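Display Room Safety Check, with Comments
Kalinowski Toy and Figure Collectors' Club
Checked by Italo Costa, March 2025

Hello again, everybody! I went through the display room ahead of the swap meet with the list in hand, and as usual I stopped far too often to look at the figures, so forgive me if the comments wander a bit.

1. Glass cabinets level and fixed to the wall: OK
All good, and the tall one by the door no longer rocks when you open it (thank you, Bujar Obradović, for the new brackets). Please keep the heavy vehicles and playsets on the bottom shelf, even if the Ondosden castle does look grand up top.

2. Shelf loads: NEEDS WORK
Shelf 17 is sagging in the middle. It's holding 39 die-cast robots and I love every one of them, but half need to move before the doors open.

3. Cabinet lights and cords: OK
We swapped the last of the old halogen bulbs in January and the cabinets stay much cooler now. I felt along each cord and found no nicks or soft spots. One plug in the Sivska case was sitting a little loose, so I pushed it home and put a strip of tape beside it as a reminder to check again.
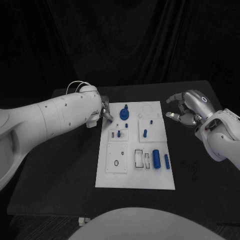
White board with blue parts on the black tabletop.

4. Small parts and choking hazards: NEEDS WORK
The under-threes sign has faded so badly you can hardly read it. I'd like a fresh one at kid-and-parent height, and a lid on the loose accessories bin, which must have 1000 tiny helmets and blasters in it by now. I did find the missing visor for my Tokis space ranger in there, so the bin has my gratitude all the same!

5. Battery compartments: PARTLY DONE
I opened 63 of the electronic figures and took out any batteries that had started to leak. Wear gloves for this job, please, and don't scrub the contacts over the carpet. The talking dinosaurs are still to do.

6. Walkways and exits: OK
Clear all the way to the back door. Boxed sets waiting for trade go under the tables, pushed well in, with the corners tucked out of reach of strollers.

7. Fire extinguisher: OK
Gauge in the green, tag current, pin in place.

Still open: items 2, 4 and 5. Bujar has the key to the cabinets if you can lend a hand with the shelf.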